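How a School Workshop Plans for a Robot Station

By Hayley Ellwood
Updated 11/01/2023

When you want a new bicycle, you look at the price tag, and then you find out that you also need a helmet, a lock and a pump. Buying a robot works the same way. The robot has a price, and the things it needs have prices too. The full list, with every price added together, is called a budget.

This page explains how a budget for a robot station is made. A station is a place where one kind of job is done. The plan was drawn up for the workshop at Jeltitz, where older students learn about automation. Automation means having a machine do a job that a person would otherwise do by hand.

Step one: name the job

A plan starts with the job, and the machine comes second. A robot that lifts car doors costs a great deal and is no use for picking up a pencil. Margareta Buzatu, who plans the workshop, wrote the job on one line: pack small tools into a cloth bag.

From that line she could work out what the robot had to be able to do. It had to grip hard things with a known shape. It had to handle cloth, which has no fixed shape. It had to reach across a small table.
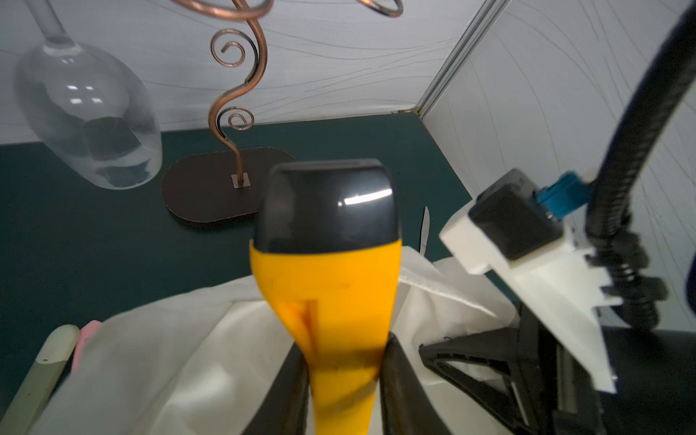
The part of a robot that holds things is called a gripper, and it has its own line in the budget. Some grippers have suction cups, some have hooks, and some have fingers. The plan asks for two fingers, because two fingers can squeeze an object from both sides, in the way these black ones have hold of a tool with a yellow handle. Finger pads wear down with use. A careful buyer orders spare pads with the robot and writes them in as a separate item.

The gripper also needs a way to find things, so the plan includes a camera for each wrist. Each camera needs a bracket to hold it and a cable to carry its pictures to a computer. A bracket is a small support. Marius Radu checks the plan for missing parts, and he says brackets are the item that gets left out most often.

Step two: decide how many arms

One arm costs less than two. It also uses less power and has fewer parts to repair. For a job such as moving blocks from one tray to another, one arm is enough.

Cloth is harder. Try this at home with a shopping bag: put one hand behind your back, then open the bag and drop something into it. The bag folds shut as soon as you let go of it. A person usually holds a bag with one hand and fills it with the other, or asks a friend to help. 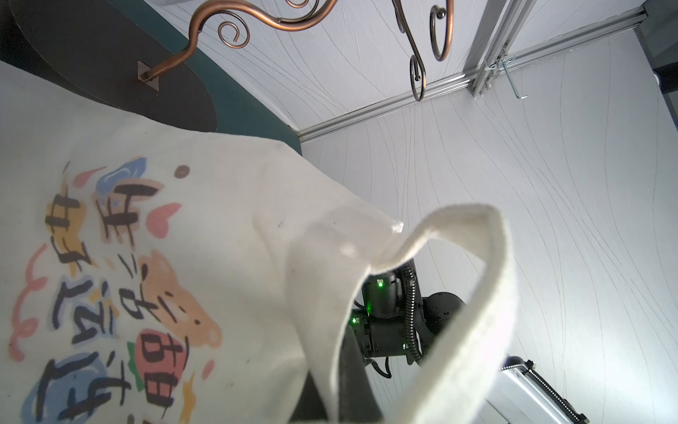

A canvas tote bag with a printed design. Its handle makes a tall loop, with part of a robot arm behind it.

The objects a robot works with are called workpieces, and these belong in the budget too. A bag gets dirty and creased after it has been handled many times. Tools get scuffed. The Jeltitz plan sets aside money for replacing workpieces every January.

Step three: compare prices

A quote is a letter from a seller that says what something will cost. It is sensible to ask for more than one. Aurelia Ilie asked three sellers for quotes on the same list: Skiria, Esteves and Likis. The prices below are for mounting parts only, which means the rails, plates, brackets and screws. The arms are a separate order.

Skiria: 1419
Esteves: 1046
Likis: 863

The lowest number looks like the winner, but the lists have to be read line by line. The Likis quote left out the cable covers and the delivery. The Skiria quote included both, along with a set of spare plates. Esteves included delivery and cable covers but no spares. The workshop chose Esteves, and the spare plates went on the list for next year.
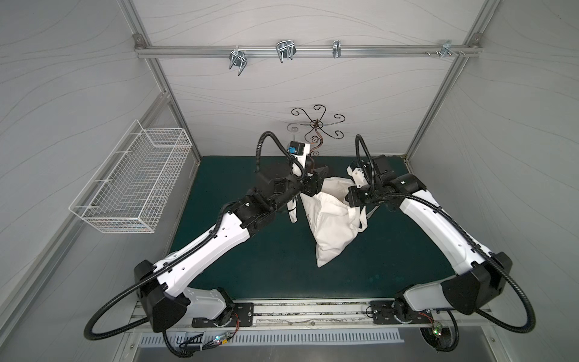

Two sellers can also use different names for the same part. One writes "rail" and another writes "profile." When the names do not match, the buyer should ask for a drawing with measurements on it – a drawing is harder to misunderstand.

Step four: plan the space

A robot arm needs more room than its own size, since it swings as it moves. Tincuța Ciobanu measured the farthest point an arm can reach in every direction. This distance is called the reach. Nothing that could be knocked over should be inside it unless it is part of the job.

Walls cost money, but they keep people's hands out and stop dropped objects from rolling away. A table surface in one plain color makes it easier for a camera to tell where an object ends and the table begins. Cables need covers that bend with the arm. A cable that is pulled tight each time the arm moves will break sooner. 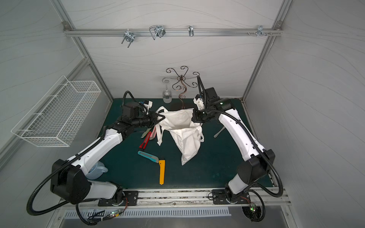
Both grippers holding the tote bag open. Five box cutters lie to the left of it.

Sharp tools need one more line in the plan. Box cutters have blades, and only trained adults should set them out or put them away. The budget pays for that training, and for gloves.

Step five: keep some money back

The last line is called a reserve. It is money with no job yet. Screws go missing, a cable turns out to be too short, or a part arrives with a crack in it. If the reserve has not been used by the end of the year, it moves to the next budget.

Words to know

Budget – a list of everything you plan to buy, with the prices added up.
Quote – a seller's written price.
Gripper – the part of a robot that holds things.
Reach – how far an arm can stretch.
Reserve – money kept for surprises.

Related pages
What Is a Sensor?
Why Do Robots Have Joints?
How Electric Motors Turn
Measuring a Room for a Machine
Saving Up: Budgets for Beginners

This site uses cookies to remember your reading level. By continuing, you agree to our cookie policy. Accept | Settings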